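Etdale packing co-op puts robot arm purchase to a second budget round

The shared packing house in Etdale will not be ordering its robot arms this fall after all. Members who rent bench space there were told in October that the purchase has been moved into a second round of budgeting, with a shorter trial to be paid for out of the current year and the rest left open until the numbers come back.

It's the right call, and it should have been made in the spring.

The original plan was simple enough to fit on one sheet. Desteck, the regional supplier, would lease the building two bench-mounted arms with grippers, set them up at the gift packing tables, and train the staff who work there. The arms would put small goods into soft bags, which is the slowest job in the building and the one that eats most of the overtime between October and the new year. The sheet gave a price of $1,880 a month for the pair and a line at the bottom saying the lease would "pay for itself within two seasons." There was no arithmetic under that line. Several members asked for it and got a brochure.

What has come out since is a better set of papers, and a less cheerful one. The lease price covers the arms, the grippers and a service visit each quarter. It does not cover the benches, which have to be replaced with flat white-topped ones so the cameras can pick out the goods. It does not cover the lighting, or the extra power drop on the north wall, or the software, which comes from a separate company called Flarkosis and is billed by the seat. Nor does it cover replacement fingers for the grippers, and the supplier's own parts list treats those as a wear item.

Then there is the matter of speed. A trained packer in the building fills 70 bags an hour on a good shift, counting the time to open each one, put the item in, and set it aside. Desteck's first proposal compared that with an arm moving rigid boxes, which is a different job. Boxes hold still and keep their shape. A cloth bag slumps, the handle falls across the opening, and somebody or something has to get the mouth of it open before anything can go in. After members pushed on this, the supplier supplied a figure for soft bags: 49 an hour, under what it called "assisted conditions." The assistance is a person standing next to the arm.

So the plan as first written would have paid for a machine and kept the packer too. That may still be worth doing. One person might be able to look after both arms, and an arm can keep going at 9 p.m. when the late shift is hard to staff. But those are guesses, and they were being used to support a lease with a three-year term and a penalty for leaving early.

The revised plan, drawn up with help from the consulting firm Annamalai, cuts the first commitment down to one arm and one table. The trial would run on the real mix of goods: cookies, soaps, candles, and the small paper goods that come through before the holidays. Each item is to be packed 300 times, with every dropped or crushed piece logged and every time a person steps in logged as well. Cookies are on the list at the insistence of the bakery tenants, who said they did not care how fast the arm was if a tenth of the stock ended up as crumbs.

The bags are on the list too. The building currently buys four kinds of cloth tote, and the thin ones are the cheapest by a wide margin. If the arm can only manage the stiffer kind, the cost of switching goes on the bill along with everything else. That line was missing from the first budget entirely, and for the larger tenants it could come to more than the service contract.

Annamalai has also asked for something that sounds dull and matters a good deal: a page showing what happens to the equipment at the end of the lease. Under the first draft the arms went back to Desteck, the software seats lapsed, and the building kept a set of benches made for a machine it no longer had. Desteck says it is open to a buyout price. It has not put one in writing.

There are people in the building who think all this is foot-dragging. Their argument is that wages go up every year and lease prices for this kind of gear have been coming down, so the sooner the place learns to work with it the better. It's a fair point about learning — and a small trial is a cheap way to learn. It's a weaker point about prices. If they really are falling, that's a reason to sign for less time, and the supplier's best rate was only offered on the longest term.

A word about the demonstration videos, which have been doing a lot of the selling. They are short and well lit, and they tend to start with one item already in a handy spot on a clear table. The packing house in December does not look like that. Goods arrive in mixed trays, bags come in flattened bales, and the tables are shared. Members would do well to ask for one full hour of work, unedited, before reading any more about seasons and payback.

The trial budget needs a simple majority of tenants. If it passes, the single arm goes in after the holiday rush, when a table can be spared, and the logs will be open to anyone who rents space in the building. The question of a second arm comes back once those are in. Tenants who want a particular item added to the test list should leave a sample and a note of the usual bag at the front office before the vote.

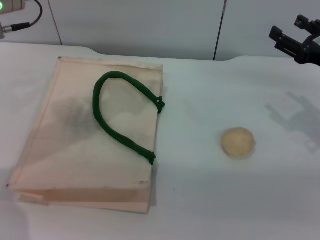 Bagging work with a gripper: cloth tote and a round, cookie-like item on a white tabletop.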